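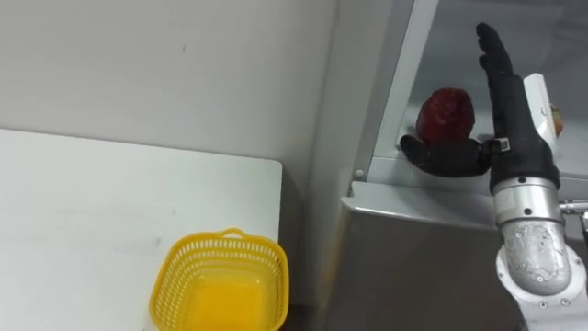 Talks > Spring Program > Speaker Notes

Publishing a Memoir of Loss: Notes for the Opening Session

By Loredana Orlandini, Fasmont Press
October
3 min read

Opening (9:30 a.m.)

Good morning, and welcome on behalf of Fasmont Press. My subject is the second edition of a memoir, and in particular the duties a publisher takes on when a book concerns a death in the author's family.

The book is The Vuren Road, by Fiorella Bortolotti. It recounts the loss of her brother at sea and the inquiry that followed. The first edition ran to 300 pages. The new edition adds six chapters and a revised afterword.

[Pause. Allow latecomers to be seated.]

Why a new edition

The inquiry was reopened after the first printing. Ms. Bortolotti was given access to 964 pages of harbor records, many of which she had requested while writing the original text. Several passages could no longer stand as printed. We considered an inserted note and decided against it. Readers who had trusted the first account were owed a full revision.

Consent of the family

Before editing began, our senior editor, Ubaldo Fiore, wrote to each living relative named in the book. Two asked for changes. One asked to be removed, and the author agreed. Every letter and reply is kept with the contract. I recommend this practice to any house represented here.

Working with the author

Editorial meetings were limited to one hour. The chapter on the funeral was edited last, at the author's request. Brunello Amato prepared the legal review and spoke with her directly about each query, so that she did not first meet a difficult question in the margin of a page.

[Read from page 110, second paragraph, to the end of the section. Do not read the letter.]

Publicity

The author gave interviews only to journalists who had read the book. Our publicity manager, Loredana Sorrentino, declined requests that sought comment on the inquiry alone. Sales were slower in the first weeks. Library orders remained steady.

Questions

Please refer questions on the audio edition to Nodus, which holds those rights. Questions on translation may be put to me during the break. The discussion resumes at 11:00 a.m. in the same room.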